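4. Perception and Time Alignment in the Pliltico Toolchain

4.1 Scope of the software

The Pliltico toolchain takes the raw streams recorded with hand-held grippers and produces trajectories that a manipulation policy can be trained on. It has no part in the design of the grippers or in the choice of tasks. Its work begins when a recording is closed and ends when an episode is either written to the training store or returned with a fault code. Three modules are described in this section: marker-based pose recovery, clock alignment, and episode screening. The planner that uses the results, Guvutero, is treated in Section 5.

Earlier versions of the toolchain assumed a single operator at a single table. That assumption made the pose module simple, as any marker found in the view could be assigned to the left or right tool without further checks. It did not hold once several operators began recording in the same room. Markers carried by one operator then entered the views recorded by another, and the tracker sometimes joined two different tools into one path. Figure 2 shows the working conditions for which the present version was written.
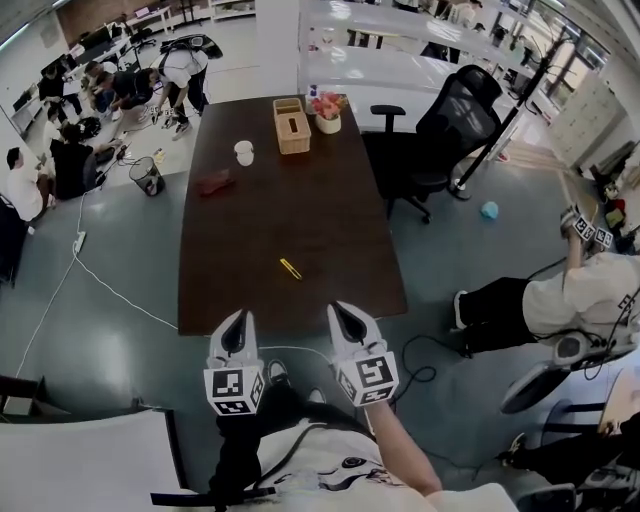
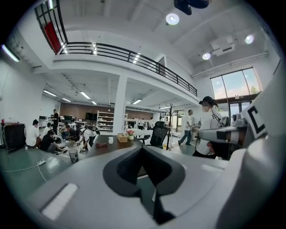
Figure 2. Shared workspace with the long table: (top) head-level view with two hand-held grippers in front of the operator; (bottom) view from the camera on a gripper.
Department of Applied Autonomy, Grabowska Institute – Perception and Tooling Group

4.2 Marker assignment

Each hand-held tool carries square fiducial markers, and the pose of the tool is solved from whichever markers are readable at a given moment. In the head-level view of Figure 2, the two nearest tools present printed cube faces toward the camera, while another marked gripper is raised by a second person on the right side of the room. A detector that treats all three as equal candidates has no basis for deciding which two belong to the recording operator. The present module therefore applies an ownership test before any pose is solved.

The test has two parts. Every operator profile lists the marker identities issued for that session, and detections outside the list are stored but excluded from the solution. The remaining detections are then checked against a reach limit measured from the head camera. A marker that carries a listed identity but lies beyond the limit is treated as a misread. This second check was added by Jaxon McIntyre after a review of failed episodes found that partly hidden markers were occasionally decoded as a different, valid identity.

The gripper view raises a separate problem. The lens is wide, and straight lines in the building, such as the balcony railing in the lower picture of Figure 2, are bent strongly toward the border of the image. The finger and its marker also lie near the side of the view, where a small error in the lens model has the greatest effect on the solved pose. The module corrects the marker corners individually and leaves the full image in its original form. Correcting the whole image was tested and dropped. It increased processing time and discarded border pixels in which the finger is often visible.

4.3 Clock alignment

The head camera and the gripper cameras run on independent clocks. Offsets are small at the start of a session and grow as the devices run. The toolchain estimates them from motion alone: the rotation speed of each tool, as seen from the head, is compared with the rotation speed computed from the tool's own camera, and the delay giving the best agreement is kept. The search window is 200 milliseconds on either side of the recorded start time. Where no clear peak is found inside the window, the episode is returned to the operator's queue.

Slow movement gives a weak signal. For this reason the protocol asks operators to turn both wrists briefly before the first grasp. Episodes recorded without this gesture can still be aligned in many cases, but the estimate is less stable, and the confidence value stored with the episode is lowered to match.

4.4 Episode screening

Screening is carried out by a rule set written by Aaliyah MacLeod and run through the Hilletti scheduler. The rules examine gaps in the pose stream, sudden jumps in finger opening, and disagreement between the two tools when both are expected to hold the same object. People moving in the background are not a cause for rejection. The rules apply only to the operator's own tools and the objects named in the task file – a limit that was set on purpose, so that a busy room would not reduce the amount of usable data.

To check the rules, 100 episodes were drawn from the April recordings and reviewed by hand. The toolchain accepted 79 of them. The reviewers disagreed with the automatic decision in 2 cases, both of which involved a tool that had been set down and picked up again during the task. The rule set has no concept of a resting tool and read the pause as a tracking failure. A state for this condition has been added to the development branch and is not included in the results reported here.

4.5 Output format

Accepted episodes are written as one file per operator, with poses given relative to the first head pose of the episode. No room-level coordinate system is stored. Guvutero plans in the operator's own starting frame, and a fixed room reference would have required a survey each time furniture was moved. Fault codes are kept in a separate log, indexed by session and by tool, and the log is read by the scheduler when it builds the next recording list.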